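Sceptical thread, pinned for the weekend crowd. I read another list of "coffee habits that will change your mornings" and I have some doubts. Going one at a time.

First habit: weigh your beans, every cup, to the tenth of a gram. I did this all through November. I own a scale, I own a grinder, I have no excuse. My coffee tasted like my coffee.

The list says a scoop can be off by 2 grams. Fine. I believe it. Nowhere does it say whether a person half awake at 6 in the morning can taste 2 grams. I asked the account that posted it and got a heart emoji.

Then come the products. The Karnov grinder has 397 settings, according to the box. I have used four of them. One was by accident and I drank that one too.

I'm told I should be dialing it in. Dialing in means throwing out coffee until you like the coffee. At what I pay for a bag I would rather drink the one I'm lukewarm on. 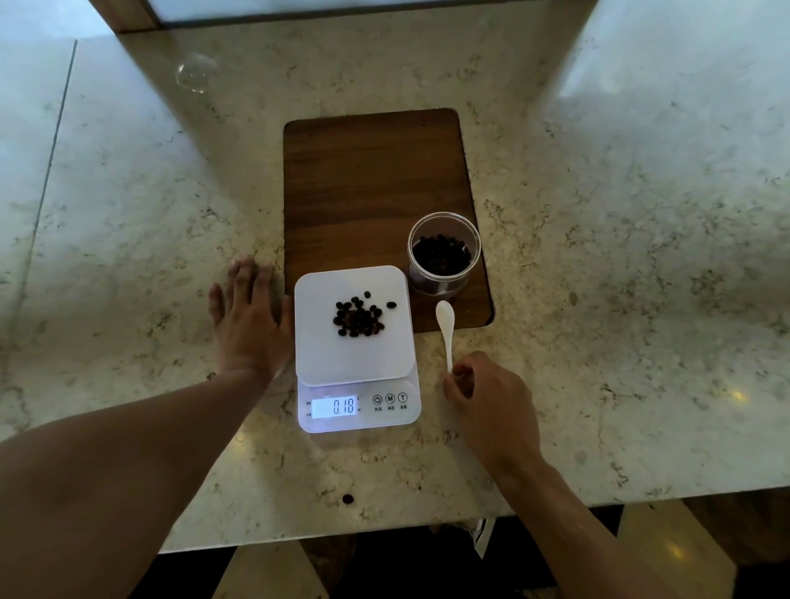 My real problem with weighing is that people trust the screen and stop looking at the beans. Everybody quotes the number like it came down from a mountain. Well, a pile of beans sitting on the plate and 0.18 on the display. Is that grams? Is it some other unit the M button switches to? Was T pressed with beans already on there? I can't say, and I'd bet plenty of people would grind whatever was on the plate and post about their precise recipe.

Some of you are going to tell me to read the manual. I've read manuals. The one for the Menar scale I had before spends a whole page on not standing on it.

Second habit: keep beans airtight, in the dark, away from heat. OK, this one I mostly buy. Old beans taste like a cardboard box. But then every photo on the same list has them in a clear jar on a sunny counter, so which is it?

I keep mine in a clear plastic jar too, because I like to see when I'm running low. If they go stale in a week I haven't caught it. Maybe my tongue is broken — several people have suggested this.

Third: a "station." A wooden board to put the coffee things on so they look like they belong together. I'll admit the board is nice. It catches grounds. Did it improve the coffee? Come on.

Odent wants real money for a board with their name burned into it. It's a board. Cut bread on it.

Fourth: spray the beans with water before grinding. Tried it. Less mess stuck to the grinder, I'll give them that. The flavor claims I'm leaving on the shelf until someone does it blind with more than two cups and a friend who already agrees with them.

Same goes for the Dong filter papers, "tested over 1,000 brews." By whom? Against what? Did they drink them all?

What I kept after a month: rinsing the filter, cleaning the grinder now and then, and the scale, but only when I'm making a big pot for company. For one cup I use the scoop.

If you can taste the difference, great, I'm not coming for your scale. I'd just like to see you do it with your eyes shut.

Replies are open. Please don't send me a refractometer link, I've had six.

We use cookies to remember your settings and measure visits. Accept all / Manage choices

Sign up for the newsletter: one email a month, unsubscribe any time

More from this author
Do I need a gooseneck kettle? (no)
The cold brew math doesn't add up
Descaling: vinegar vs. the expensive packet
I tried the butter thing so you can skip it

Contact | Copyright, all posts belong to their author | Back to top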